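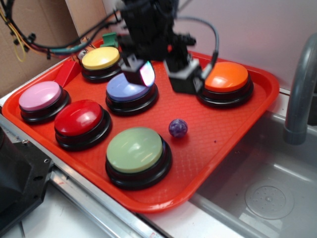 Figure 1. Coloured push buttons and a marble on a serving tray, set on the counter beside the sink.

Moswood Community College
Certificate in Early Learning Support, Flostevton campus
Unit 2: Materials and Set-up
Handout 2: Tray work with buttons and small objects

Read this before the practical in Room 137. Bring a pen and the blank observation sheet from the unit folder.

What a tray is for

A tray marks off a piece of table. Children who are given loose materials on a bare table tend to spread them until they meet something else, usually another child's work. The rim gives the hands and the eyes a boundary. It also lets an adult carry the whole activity from the counter to the table in one trip and put it back the same way.

The tray in Figure 1 is an ordinary plastic serving tray. Two things about it matter for us. The rim is raised and rounded, so there is no sharp edge under a forearm. The floor has a fine diamond pattern moulded into it. Run your thumb over a textured tray and a smooth one at the practical and write down which you would choose for a child who pushes objects along a surface and which for a child who lifts them.

Tray colour

Most catalogues will tell you to use a white or grey tray. This is sound general advice but it isn't a rule. What you are looking for is contrast between the tray and the things on it.

Look at Figure 1 with this in mind. The tray is a bright orange-red. The lavender-blue and pale green caps are a long way from that colour. The red and orange caps are much closer to it. Each button has a thick black base, though, and that black ring separates the cap from the tray whatever the cap colour is. Without the ring, the red one would be much harder to pick out, especially for a child with low vision.

If you only have bright trays, lay a sheet of plain dark felt in the bottom. Cut it to the flat part of the floor. Felt that climbs the rim will bunch and tip things over.

The buttons

We use large round push buttons with a domed cap. They are sold under several names, and the Durán catalogue lists them with switches and signal parts, so look there if you can't find them with the toys. For the activities in this handout they don't need to be wired to anything. They are used as large, colourful, easily pressed objects.

Points to check before a set goes out:

Cap seated firmly in its base, no wobble.
No cracks in the dome.
Base sits flat.
No exposed terminals or wire ends underneath. If there are any, the button goes back in the cupboard until it has a cover.
Battery compartments, if fitted, closed with a screw.

Naming the colours

Agree on the colour words before you begin, and write them on the card that stays with the set. For a set like the one in Figure 1 we use yellow, pink, red, purple-blue, green and orange. The purple-blue cap is the one that causes trouble. Some adults call it lavender, some call it blue, some call it purple, and a child who hears all three from different people in one morning is being asked to do more than the activity intends. Children who speak another language at home may divide the colours differently again. Accept the child's word, then give the word on the card once. Don't drill it.

Pink and red are worth leaving in the same set for older preschoolers. For children just starting to match, take the pink away and put it back in March or whenever the group is steady with the rest.

Layout

Neat rows are easy for adults and slightly misleading for children, who may learn the place of a colour and not the colour. The arrangement in Figure 1 is a loose grid. There is still a sense of order but the spacing is uneven, and there is open tray floor left between the green and orange buttons.

Leave open floor on every tray. A child needs somewhere to slide a button to, and a full tray can only be used by taking things off it. If you can't rest your flat hand somewhere on the tray without touching a button, remove one.

Change the layout between sessions. Don't change it while a child is working.

Glare

The caps are glossy and will pick up whatever light is overhead. In the photo the red dome has a bright white highlight on top, and the yellow one is reflecting light too. A highlight can wash out a pale colour from one side of the table. Sit in the child's chair and look. If you see white spots where you should see colour, turn the tray or move it out from under the light. Blinds help with sun but do nothing about a ceiling fixture.

The marble

The small purple marble in Figure 1 raises a separate matter. It sits on the open floor of the tray between the green and orange buttons, and next to them it is very small.

Marbles are not to be used with children under three, or with any child of any age who still puts objects in their mouth. This applies to every centre you will be placed in, and a centre's own rules may be stricter. Where they are, follow the centre.

With children for whom a marble is suitable, it adds several things to a button tray:

A different grip. A button this size is pressed with the palm or several fingers. A marble is picked up with thumb and fingertip.
A thing that rolls. The child has to plan for it and may have to chase it.
A near match. A purple marble beside a purple-blue button invites comparison. They are similar, not the same, and children will usually say so if you wait.
Something to look into. The marble in Figure 1 has darker swirls in it.

Use one marble to a tray to begin with. Write it on the set card so that whoever packs up knows to look for it. If it can't be found, the activity is over for everyone until it is.

For younger groups, swap the marble for a large pompom or a wooden ball too big to fit in the choke tester. The Plino balls in the Flostevton cupboard all pass. Test anything else yourself.

Setting up beside a sink

Many centres lay out trays on the kitchen or art room counter and then carry them over. A counter next to a sink is handy for wiping down, and the tray in Figure 1 is resting on a metal counter edge beside a stainless steel basin. Some habits to get into:

Dry the counter first. A wet tray bottom will slide when it reaches the table.
Keep the plug in, or a strainer over the drain, when there are marbles about.
Push the tray well back before you walk away. A corner over the edge gets bumped.
Keep anything with electrical parts away from the taps.
Children don't work at the sink counter. Carry the tray to a table at their height.

Three activities to try at the practical

Activity A: Press and name
The child presses any button and the adult says the colour. After a few turns the child may start to say it first. Let the child choose the order. Stop when they look away twice.

Activity B: Park the marble
Ask the child to put the marble next to a button: "Can you park it by the yellow one?" Then swap, and let the child tell you where to park it. Position words come in easily at this stage (beside, between, behind). Remember that "behind" depends on where you are sitting, so sit on the same side as the child.

Activity C: Which one moved?
The child covers their eyes and the adult slides one button to a new spot. Start with three buttons on the tray. Moving a button at the edge is easier to notice than moving one in the middle.

Cleaning and putting away

Wipe caps and bases with a damp cloth and mild soap. Don't soak them. Water gets under the dome and stays there. The tray can go in the sink, and a textured floor needs a soft brush, as paint and dried glue settle into the pattern. Dry everything before it goes in the bin. Marbles go in the lidded jar on the top shelf.

For your observation sheet

Watch one person at the practical for nearly 16 minutes and note:

Which button was touched first, and with what part of the hand.
Whether objects were pushed, lifted or rolled.
Any colour word used, exactly as it was said.
What was done with the open space on the tray.
One change you would make to the layout, and your reason.

Hand the sheet in at the end of class. Keep this handout for Unit 3, where the same trays are used with sound and texture.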